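발표자 노트: 소품 포장 라인의 로봇 도입과 작업자 직무 변화
발표: Kartini Wibisono
읽는 시간 12분

슬라이드 1. 제목

인사는 짧게. 소속은 Baltico 공정기술팀, 담당 범위는 Latcombe 사업장의 소품 포장 라인이라고 말한다. 로봇 팔의 기구 설계는 다루지 않는다고 미리 밝힌다. 오늘 범위는 팔이 들어온 뒤 같은 라인의 작업 지시서, 교대 인수인계, 직무 기술서가 어떻게 바뀌었는가이다. 질문은 슬라이드 5 다음에 한 번, 마지막에 한 번 받는다.

슬라이드 2. 도입 전 공정

Latcombe 라인은 사무용품과 간식을 한 상자에 담는 혼합 세트를 만든다. 주당 처리량은 3,000세트. 한 교대에 6명이 붙는다. 품목은 계약 고객마다 다르고, 한 주 안에서도 바뀐다. 필기구, 펜 꽂이, 캔 음료, 봉지 과자가 기본이며 크기와 강성이 제각각이다.

도입 전 작업은 집기, 방향 맞추기, 담기, 육안 확인의 순서였다. 네 동작을 한 사람이 연속으로 수행했다. 표준 시간은 세트 단위로만 관리했고 동작별 시간은 측정한 적이 없다. 이 점을 강조할 것. 자동화 검토를 시작했을 때 가장 먼저 부족했던 자료가 동작별 시간이었다. 숙련자의 작업을 나누어 적는 데만 한 달을 썼다.

기록해 보니 작업자마다 집는 순서가 달랐다. 캔을 먼저 세우고 나머지를 그 둘레에 채우는 사람이 있었고, 과자 봉지를 바닥에 깔고 시작하는 사람도 있었다. 두 방식 모두 지시서에는 없었다. 품질 데이터로는 차이를 확인하지 못했다. 그래서 지시서에 순서를 강제하지 않고 두 방식을 모두 적었다.

슬라이드 3. 시뮬레이션을 먼저 쓴 이유

실제 라인을 세우고 시험할 수 있는 시간은 목요일 오후뿐이었다. 그 시간만으로는 배치 조건을 충분히 바꿔 볼 수 없었다. 통합 업체인 Hokeck이 탁상 작업 환경을 시뮬레이터에 구성했고, 우리 쪽은 품목 목록과 허용 자세를 제공했다. 시뮬레이터 이름은 Dobos이다. 벽이나 바닥의 재질은 현장과 맞추지 않았다. 비교 대상은 물체와 그리퍼의 관계로 한정했다.

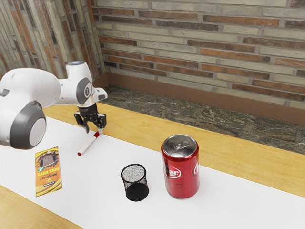 시험 배치는 모두 3,000건을 돌렸다. 주당 세트 수와 숫자가 같은데 우연이다. 질문이 나올 수 있으니 먼저 말한다. 배치마다 물체의 위치와 회전을 바꾸고, 집기 시도 한 번의 결과를 성공, 실패, 판정 보류로 나누었다. 판정 보류는 물체를 들었으나 목표 자세에 놓았는지 프로그램이 판단하지 못한 경우다.

판정 보류가 367건 나왔다. 이 숫자가 오늘 발표의 중심이다. 실패는 프로그램이 스스로 알고 재시도할 수 있지만 보류는 사람이 봐야 한다. 도입 계획서 초안에는 이 업무가 들어 있지 않았다. 초안에는 담당자도, 소요 시간도, 판정 기준도 없었다.

(여기서 잠시 멈춘다. 뒷줄까지 숫자가 보이는지 확인.)

슬라이드 4. 품목별 난점

마커처럼 가늘고 긴 물체는 두 손가락 그리퍼로 잡을 때 축 방향의 오차가 그대로 남는다. 끝을 잡으면 들어 올리는 동안 기울기 쉽다. 작업 조건에서는 중앙부를 잡도록 했고, 다른 물체가 너무 가까우면 시도하지 않도록 했다. 시도하지 않은 품목은 사람에게 넘어간다.

봉지 과자는 납작하게 누워 있을 때 손가락이 들어갈 틈이 없다. 봉지 내부의 공기량에 따라 두께도 달라진다. 시뮬레이션에서는 강체로 처리했으므로 이 품목의 결과는 현장 판단에 쓰지 않았다. 발표 자료의 표에서도 제외했다.

철망 펜 꽂이는 벽을 잡을지 몸통 전체를 감쌀지에 따라 필요한 벌림 폭이 다르다. 캔은 세워져 있으면 가장 단순한 품목이다. 다만 옆 물체와의 간격이 좁으면 손가락의 바깥면이 먼저 닿는다. 작업자들은 이런 경우 옆 물체를 손등으로 밀고 캔을 집는다. 팔에는 그 동작을 넣지 않았다. 미는 동작의 결과를 보장할 기준이 없었기 때문이다.

슬라이드 5. 보류 판정은 누가 하는가

처음에는 정비 담당자에게 맡겼다. 설비에서 나온 신호이므로 설비 쪽 일이라고 보았다. 3월 한 달을 운영한 뒤 포장 작업자에게 옮겼다. 보류 건의 대부분은 설비 이상과 관계가 없고, 놓인 상태를 고객 기준으로 받아들일 수 있는지 묻는 내용이었다. 그 기준은 포장 작업자가 알고 있다.

판정 화면에는 전체 시점과 근접 시점을 함께 띄운다. 전체 시점만 있으면 물체의 윗면을 보기 어렵고, 근접 시점만 있으면 주변과의 간격을 알 수 없다. 두 시점 가운데 하나만으로 판정하지 않는다는 규칙을 지시서에 넣었다.

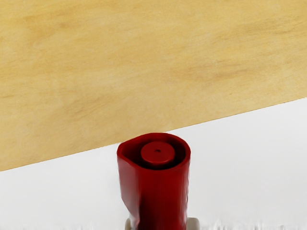

그림 2. 붉은 원통형 물체의 열린 윗부분과 탁자면. 시뮬레이션 화면.

근접 시점의 문제는 물체 종류가 헷갈린다는 데 있다. 교육 중에 같은 화면을 두고 작업자의 답이 갈리는 일이 있었다. 윗면의 형상만으로 품목을 확정하게 하면 안 된다. 판정 화면에 주문 품목명을 같이 표시하도록 Hokeck에 요청했고 반영되었다. 요청한 항목 중 작업자 의견에서 나온 것은 이것이 처음이다.

표면 재현도 역시 교육에서 다룬다. 시뮬레이션의 벽면 요철이나 광택을 실제 품목의 손상 기준에 바로 대응시키면 오판이 생긴다. 손상 판정은 현장 영상과 실물로만 연습한다. 시뮬레이션 화면은 자세와 간격을 읽는 연습에 한정한다.

(질문 1차. 예상 질문: 보류 판정의 제한 시간. 답: 제한 시간은 두지 않았고 대기열 길이만 관리한다.)

슬라이드 6. 직무 기술서 변경

기존 기술서의 항목은 포장, 육안 검사, 자재 보충이었다. 변경본에는 보류 판정, 품목 배치, 정지 후 재기동이 추가되었다. 추가 항목에는 모두 교육 시간이 붙는다. 교육은 근무 시간 안에 배정한다. 초안에서는 이 시간을 생산 시간에서 빼지 않아 목표 수량이 맞지 않았다. 계획 부서와 두 차례 조정했다.

인원은 교대당 6명을 유지했다. 동일 인원으로 하는 일의 구성이 달라진 것이며, 이 부분은 단정적으로 말해도 된다. 다만 다음 계약 기간의 인원 계획은 아직 확정되지 않았다. 질문을 받으면 확정되지 않았다고만 답한다.

반복 동작의 감소는 품목에 따라 다르다. 캔과 펜 꽂이는 팔이 담당하고, 봉지 과자는 계속 손으로 담는다. 따라서 봉지 과자 자리에 배치된 사람은 동작의 종류가 줄고 반복은 늘었다. 도입 후 면담에서 나온 지적이며, 현재는 교대 중간에 자리를 바꾼다. 순환 주기는 작업자들이 정한다.

슬라이드 7. 인수인계

이전에는 자재 잔량과 불량 수량만 전달했다. 지금은 미처리 보류 건, 당일 시도 금지 품목, 재기동 이력을 함께 넘긴다. 인수인계 양식은 한 장이다. 처음 양식은 네 장이었고 작성률이 낮았다. 정비용 항목을 분리하자 작성에 걸리는 부담이 줄었다.

재기동 이력에는 사유를 자유 서술로 적는다. 선택 목록으로 바꾸자는 의견이 있었으나 보류했다. 아직 사유의 종류를 모른다. 자유 서술을 더 모은 뒤 분류한다. 현재 기록에는 팔의 동작과 무관한 정지, 예를 들어 자재 보충 중에 작업자가 직접 세운 경우도 섞여 있다.

작업자가 팔을 세우는 권한에는 조건을 두지 않았다. 정지 횟수를 개인별로 집계하지 않는다는 문구도 지시서에 넣었다. 집계가 있으면 정지를 미룰 수 있다는 의견이 면담에서 나왔다.

슬라이드 8. 남은 항목

첫째, 봉지 과자의 변형 모델. Dobos에서 강체로 처리한 부분을 바꾸려면 재질 측정이 필요하다. 측정 장비와 담당은 미정.

둘째, 보류 판정의 일치도. 같은 건을 두 사람이 따로 판정하게 하고 차이를 비교할 예정이다. 목적은 기준 문구의 수정이며 개인 평가에는 쓰지 않는다.

셋째, 야간 교대의 조명. 현장 카메라 영상은 주간과 야간의 밝기가 다르고, 야간에 근접 화면이 어둡다는 보고가 있다. 조도 측정은 다음 정기 점검에 포함한다.

마지막 질문을 받는다. 비용 관련 질문은 구매 부서로 안내하고, 지시서 변경본이 필요한 참석자에게는 발표 후 양식만 따로 보낸다.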